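The small basket and what we claim about it
Speaker notes, Rirnemham building managers' day, 2026-05-08
Mwende Rotich
25 minutes, questions at the end

Opening
Start with the poster from the lobby at Daltley, the one with three smiling bins. Ask who has one like it. Hands up. Ask who has ever looked in the bins under the poster. Wait. Don't rescue them from the silence.

I was asked to talk about how we got people to sort their trash. I'm not convinced we did. We got them to stand in front of more bins. Say this early so they don't sit through twenty minutes expecting a success story.

What we were told
Resstead sold us the idea that if you take away the basket in each room and put a sorting station in the hallway, people will walk to it and think about what they're holding. We did it in 79 rooms, starting in January. The report said sorting was "up." Up from what? There was no count from before. I asked twice. (Pause. Somebody usually laughs.)

Rooms that got to keep a basket were supposed to use it for tissues and nothing else. Slide.

Mostly tissues, fair enough. But there's also a brown piece of card or paper standing up in the middle, and something red at the back that looks like a drink can. One basket, one bag, and it all goes down the same chute. 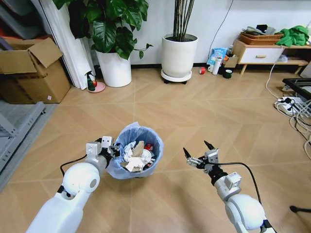 Nanami Sekiguchi wrote back when I sent the draft around that I was being unfair to tissues, and that a bag of mostly tissues with one can in it is still easier to deal with than a hallway station where every slot has coffee in it. She'd take the small basket every time, she said, and just teach people to hold on to the can until they pass a recycling bin.

Read that out. I half agree. My trouble is with the word "teach." We have been teaching since the first poster. If somebody here has a lesson that lasted past the second week, I want to hear it in questions, with the count from before and the count from after.

Bags
Skip this part if we started late.

We bought 3,407 liners over the trial. The sales sheet said fewer baskets would mean fewer bags. Our order barely moved, and I think I know why: the hallway stations have three slots, each slot gets its own bag, and the cleaners were told to change all three whether they were full or not. Pattinasarany had the cleaning contract and did exactly what the sheet told them to do. Don't let anyone in the room blame the cleaners.

The other thing is fit. A liner that's too big gets folded down over the rim and flaps about. One that's too small slides in the first time you throw something heavy. We had 300 of the wrong size in a closet, and they got used up anyway.

What lands next to the bin
Resstead's people left this out of their tally. They weighed what was in the bags. Anything on the floor got picked up before weighing and tossed in whichever bin was closest, so the brown paper that missed went in with the wrappers. I don't see how you get a sorting rate from that.

Point at the floor on the next slide, right of the bin. Then the two wrappers inside, sitting with the white paper.

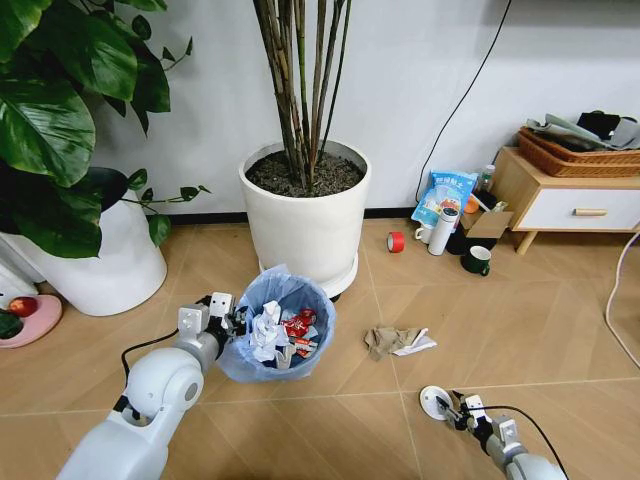

So when the report gives a rate to one decimal place, ask who picked up the floor. Ask what time of day they weighed. Ask if the bags were opened. In our case, of 1,074 bags in the tally, almost 300 were opened and looked through. The rest were sorted by which slot they came from, which is the thing we were trying to test.

What I'd do now
Keep the small basket. Put a second one beside it, for paper, before spending a cent on stations. Count for two weeks before changing anything. Buy one size of liner.

I can't promise it works. I have one floor at Daltley doing it and no numbers I'd put on a slide yet.

Questions
If they ask what the stations cost, send them to the handout, page two. If Resstead is in the room, let them answer first.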